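The Coat That Took Me Two Winters

I bought the wool in July, which tells you how sensible I am about fabric. It was a heavy charcoal from Benton, the little shop on Van Dusen Street, and I carried it home on the bus in a heat wave, happy as anything. I wanted a swing coat, the kind with a big collar and enough sweep in the back to make you walk a bit faster than you need to.
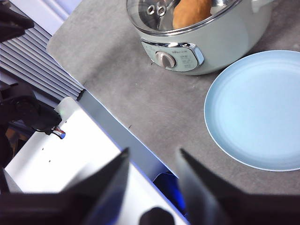

A pale green cooker with its glass lid on.

My first try was a disaster! I cut the collar on the wrong grain, and it stood up around my ears like a lampshade. My friend Mei Pennington, who has sewn coats for years, made me unpick the whole thing and steam it flat — all five seams. Then I sulked and left it in a bag until the next fall. 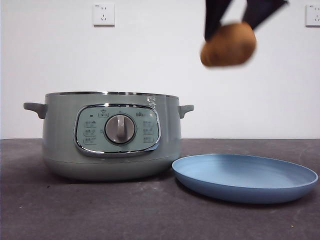

The lining was where I finally had some fun. Charcoal is lovely but it can look gloomy from the inside (and you're the one who sees it, every time you hang it up). I tried a gold satin and a plum, then settled on a soft sage very close to the color of that electric pot beside the light blue plate, and I've been spotting the shade everywhere ever since. It makes the gray look richer, somehow.

Mei talked me into bound buttonholes, and I only swore at 2 of them.

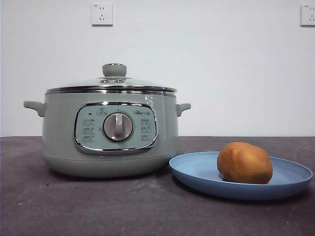

The hem I left for last and let hang overnight on the bedroom door, as you should with anything cut this full. It dropped most at the sides. I trimmed it, pressed it, and put in the last stitch by hand on the sofa. I wore it to the market the next morning with my old boots, and it swung beautifully all the way down the hill.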